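小白鞋到底怎么洗才不发黄?在线等,其实也不太急

板块:生活杂谈 > 衣物鞋履
浏览 1,070

楼主 半碗凉粉
先交代背景。六月刚到,我把去年收起来的小白鞋从鞋盒里请出来,打开一看,已经不是小白鞋了,是小奶茶鞋。鞋头一圈黄,鞋舌一圈黄,最冤的是我收之前专门洗过,洗得比我自己的脸还仔细。

网上的办法我都看了一遍,牙膏、小苏打、白醋、卫生纸贴满全身,看完感觉不是在洗鞋,是在给鞋办后事。想问问各位真正洗过的,哪一种管用。没洗过的也可以发言,反正拦不住。

2楼 螺蛳粉不放葱
收之前专门洗过,问题就出在这儿。你八成是洗衣粉没冲干净。碱残留在布里,放一个冬天就给你颜色看,黄颜色。
下次最后一遍水里倒一瓶盖白醋,泡十分钟再冲。便宜的白醋就行,别拿你家蘸饺子的那瓶。

3楼 老靳修伞
楼上说对一半。冲不干净是一方面,晒也是一方面。我见过太多人,洗完往阳台一扔,太阳直晒一下午,晒完还很得意。水带着脏东西往外走,走到鞋面就干了,黄圈就是这么来的。
卫生纸那个办法看着丢人,道理是通的,让脏东西跑到纸上去。阴干,纸贴严实,别留气泡。

4楼 楼主 半碗凉粉
回3楼:我就是那个很得意的人。
贴纸要贴几层?我家只有印小熊的那种,会不会印到鞋上?

5楼 老靳修伞
两层。小熊的不要用,除非你想穿小熊鞋。

6楼 Beto不打烊
我说一个不受欢迎的意见:别洗了,穿着穿着就都是灰的,灰比黄体面。
我有双白鞋穿了三年,没有一次见过水,同事一直以为我买的就是米灰色,还问我要链接。

7楼 螺蛳粉不放葱
回6楼:同事问链接是客气。

8楼 Beto不打烊
回7楼:他真的买了。买回来是白的,来找我说发错货。

9楼 竹竿晾一切
大家都在讲鞋面,没人管鞋带吗。我的经验是,一双白鞋显不显脏,一半看鞋带。鞋面擦得再亮,穿两条灰扑扑的带子进去,整双鞋就像刚搬完家。
我是把鞋带拆下来单独装网袋,跟袜子一起洗。洗不回来的就换,Udness 那种平织的扁鞋带,我在小店买的 29 块两副,颜色随便挑。贵是贵了点,比买新鞋便宜。

10楼 老靳修伞
鞋带 29 块两副,我这个年纪听不得这种话。菜市场门口两块钱一副,还送一句“慢走”。

11楼 竹竿晾一切
回10楼:两块的我也买过,下雨走一趟,鞋面上给我印了两道蓝。我说的是白鞋,大哥。

12楼 老靳修伞
谁让你买蓝的。

13楼 Dale Pelletier
潜水很久,为这个帖子上来冒个泡。中文是跟我太太学的,写得不好大家随便改。
我在 Brernotthorpe 住,这个地方一年有一半时间在下雨,另一半时间在准备下雨。在这里穿白鞋,邻居会觉得你有话要说。我支持9楼,但是我走得更远一步:白鞋不要配白鞋带。白对白,一点点脏都看得见,两个互相揭发。配一个颜色,眼睛就先去看带子了。我配的是黄色。

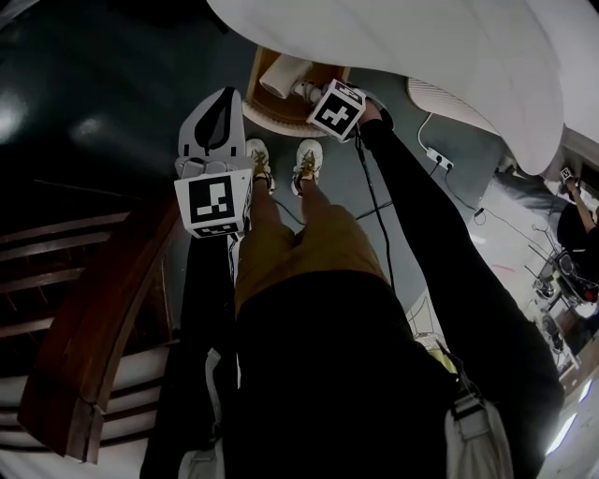 Dale Pelletier

鞋底边上那一点点浅棕色,我已经决定不管它了。我太太的意见是,黄鞋带会让人以为整双鞋都是故意的。我认为这是夸奖,她没有否认,也没有承认。
洗的办法我很简单:旧牙刷,温水,一点点洗碗的液体,只刷脏的地方,刷完用干布按,不要擦来擦去。镇上 Tremblay 修鞋铺的老板讲,人们把鞋洗坏的比穿坏的多。当然他也卖鞋,所以这个话要打一点折。

14楼 螺蛳粉不放葱
“两个互相揭发”,这中文比我好。
黄鞋带好看,不过我持保留态度。黄鞋带洗的时候掉不掉色?掉了不就绕回楼主的问题了,还是发黄,只不过是名牌黄。

15楼 Dale Pelletier
回14楼:洗之前要拆下来,放一碗水里泡一个晚上看看。水变颜色就不要它了。我的第一副是红的,那碗水后来像罗宋汤。

16楼 楼主 半碗凉粉
回13楼:袜子怎么配?我腿短,穿短裤配白鞋总感觉像小学生春游掉队。

17楼 Dale Pelletier
回16楼:矮的袜子。长袜子我试过一次,我太太问我是不是要去送信。

18楼 白杨路车棚
我来唱个反调。你们说的洗洁精加牙刷,帆布可以,别的别乱来。我拿这个办法对付过一双翻毛皮的,刷完那块毛全趴下了,怎么哄都不起来。楼主连自己是什么料子都没说,底下已经开了十几副药方。

19楼 楼主 半碗凉粉
回18楼:对不起,帆布的,橡胶底。我以为小白鞋就是一种料子。

20楼 白杨路车棚
行,帆布好办。那我同意3楼,贴纸阴干。橡胶底那圈黄另算,那是胶自己老了,刷不掉的,别用84去泡,泡完更黄,还脆。我不是吓唬人,我那双弯一下就裂了一道,裂的时候还有声音。

21楼 Beto不打烊
看到现在我还是觉得我的办法最省事。

22楼 竹竿晾一切
回21楼:你那不叫办法,叫时间。

23楼 老靳修伞
20楼说84不行,这个我不同意。我们以前刷白球鞋哪个不用84,刷完抹一层粉笔灰,开运动会一走,全场最白。稀一点兑就没事。

24楼 白杨路车棚
回23楼:你们那双鞋一年就穿运动会那一天,当然没事。

25楼 老靳修伞
两天。还有国庆。

26楼 螺蛳粉不放葱
粉笔灰这个我有印象!走一步冒一股烟,跑完步裤脚也是白的。我那时候坐第一排,粉笔都归我领,现在想想老师应该知道。

27楼 楼主 半碗凉粉
来交作业。昨晚按2楼加3楼的办法来的:肥皂刷了一遍,清水冲到我胳膊酸,白醋水泡十分钟,再冲,贴两层没有小熊的纸,放在卫生间门口阴干。半夜起来上厕所,看见地上蹲着两个木乃伊,吓得我开了灯。
早上揭开,纸是黄的,鞋头白了不少,鞋舌还有一点印子。左脚那只有个角没贴严,留了一小块黄,形状挺像海南岛。
鞋带没救,已经下单了,选了墨绿。

28楼 老靳修伞
海南岛那块单独打湿,再贴一回。我说过别留气泡。

29楼 竹竿晾一切
墨绿记得先泡一晚上。

30楼 Dale McKinnon
请问运动鞋可以放洗衣机吗?顺便说一下,我和13楼不是同一个人,已经有两位朋友私信问我黄鞋带在哪里买了,我穿的是拖鞋。

31楼 螺蛳粉不放葱
能放,装洗衣袋,里面塞两条旧毛巾,不然咣当一晚上,楼下会上来敲门。别开烘干,胶会开。

32楼 白杨路车棚
不建议放洗衣机。鞋底沾过什么你自己知道,下一桶就是枕套。

33楼 Dale McKinnon
回32楼:谢谢,我现在去把枕套拿出来。

34楼 楼主 半碗凉粉
鞋带到了,泡碗里了,水目前还是清的。明早再看。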